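Put the Price of Repair on the Shelf Tag

My town, Kovthorpe, has one appliance repair shop left. When I moved there it had five. The last one, Aitken, sits between a nail salon and a tax office, and the wait for a washing machine visit is long enough that most people give up and buy a new machine. I think we could change that with something very small, and I want to make the case for it.

Every appliance sold in a store should carry a second number under the price. That number would be what the maker charges for the three parts most likely to fail in the first ten years. For a washer that might be the pump, the door seal and the control board. The buyer would see it before paying, in type as large as the price itself.

I started thinking about it last July, when the control board went out on my Lurel dishwasher. The dishwasher had cost 1,000 dollars. The board was sold only as part of a full door assembly, and with labor the bill came close to what I had paid in the first place. A relay on the board had burned out. You could see the brown spot with the naked eye. The repairman told me he used to replace relays like that for 70 dollars, but the board on this model is sealed in resin and he can't get to it.

I had read reviews before I bought that dishwasher. They told me how loud it was and how well it dried plastic lids. None of them told me what the board cost, and the salesman didn't know either when I went back and asked him.

Makers know these figures. They have parts lists and warranty claims, and they know which pieces come back. The cost of printing one more line on a tag is close to zero. What they would lose is the ability to sell a cheap machine with expensive parts and have the buyer find out years later.
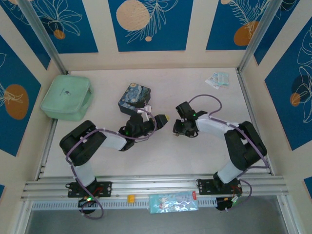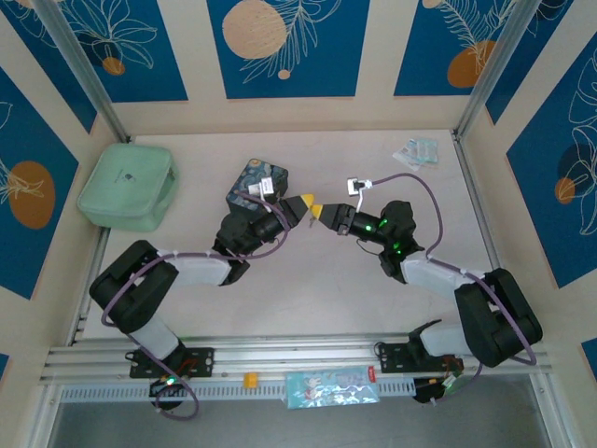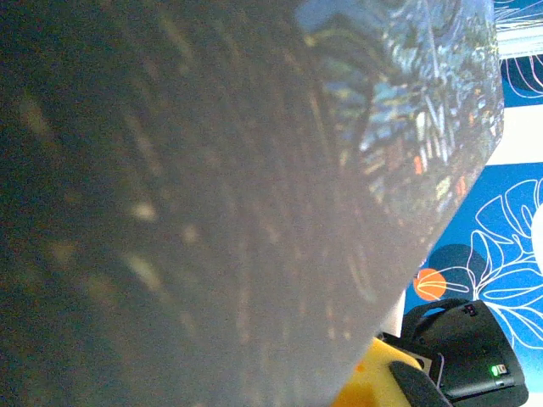

What the other side says

The usual objection is that parts prices change. So do gas prices, and gas stations manage to post them. A store could print the price as of the month the tag was made, and the maker could be held to it for a fixed period. I would settle for five years.

Another objection is that people won't read it. Some won't. Plenty of people ignore the yellow energy label too, but enough read it that makers compete over it, and refrigerators use far less power than the one my parents had. A label works on the company even when half the customers walk past.

The objection I take more seriously comes from small makers. Sevemetti, which builds the range in my kitchen, sells few enough units that its parts really do cost more to stock. A tag like mine would make it look bad next to a large company that can keep a warehouse full of pumps. I don't have a full answer. I would probably let small makers add a line saying how long they promise to supply the part. I paid extra for that range partly on the strength of such a promise, and I would have liked to see it in writing on the floor.

Then there are those who want to go further and require that every part be sold to anyone at a fair price. I agree with most of that. It has also been argued over for years in one statehouse after another, and a tag is easier to pass. It doesn't tell a company how to build anything or who to sell to.

My parents' washer ran for 40 years. I don't expect that from a new one, and I know the old one wasted water. My father fixed it with parts from a drawer at the hardware store, and the price was written on each little bag in pencil. I replaced the Lurel in the end. I asked for the price of the board on the new one before I signed, and the store took two days to call me back with it.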